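Ivau kitchen cell: gripper drifts off the plate after restart
Opened by: Busisiwe Motaung
Assigned to: Wekesa Nzioka
Status: Resolved, keep watching
Opened: 15/03/2021

What Busisiwe reported

Good morning all, and sorry to start the day with a grumble! The Ivau cell was behaving beautifully when I left it, and since the restart it closes a little short of wherever it's supposed to. On the pineapple it pinches one end and lets it roll, and on the banana bunch it sometimes gets nothing but air. I ran the plate-to-tray routine 22 times and it missed 15 of them. The misses all go the same way, toward the toaster oven, so I don't think it's the fingers. I've left everything laid out the way the routine wants it, and I would be grateful if people could make their coffee elsewhere until Wekesa has had a look.

Wekesa, first reply

Thank you for counting, that saved me most of an hour. A miss that always leans one way makes me think of the base or the zero, so I'll begin with those. Please don't re-teach any points yet, however tempting it is (I know, I know). If we teach around a shifted base we'll be chasing it again in June.

For Jytte, who is new to this cell and will be following along: the three plush fruits start on the blue plate, and the open wooden tray behind it stays empty at the start of a run. The metal stand behind the tray is the thing to be suspicious of today. It sits on the bamboo board, and the board sits on the counter, so if anything slides, every point slides along with it.

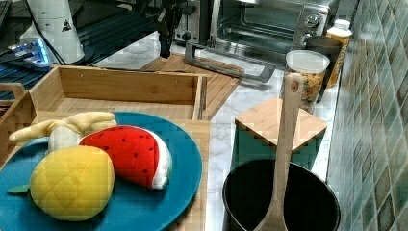

Step 1. Stop the cell and check the stand

Pressed the stop, switched off at the controller and put my tag on it. Then I took hold of the stand low down and tried to rock it. It moved, not much, but I could feel it under my hand. Of the 4 bolts in the base, two were snug and two turned with just my fingers, poor things.

Step 2. Tighten and square up

Snugged all of them by hand first, then went corner to corner with the torque wrench set to 17, same as the sheet Rogelio left in the drawer. The board had also crept a little on the marble, so I nudged it back to the pencil marks and wiped underneath it. There were crumbs! The grip mat goes back in tomorrow, Virgilio has a fresh piece cut.

Step 3. Zero and test

Ran the homing routine at slow speed with a hand on the stop, then checked the zero against the saved value. It matched. I stepped through the points one at a time, left them exactly as they were, and then let the full routine go at normal speed. 22 runs, no misses.

Busisiwe, closing note

Lovely work, thank you both. I've put the bolts on the weekly check and told Jytte where the torque wrench lives. Leaving the ticket on watch until the mat is in.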